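Home / Closet / Hangers

Kikik Wire Hanger, Brass Tone

Item 767. Sold in packs of 68.

A thin hanger for shirts, shorts and light knits. Takes up less rail space than a molded one — handy in a shared closet. Not for winter coats.
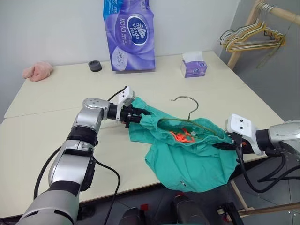

Brass-tone wire hanger with teal-green shorts.

Finish: brass tone, clear coat
Care: wipe with a dry cloth
Ships from: Eltden warehouse, two working days

Bulk orders over 3,000: ask for Mei Fitzsimmons.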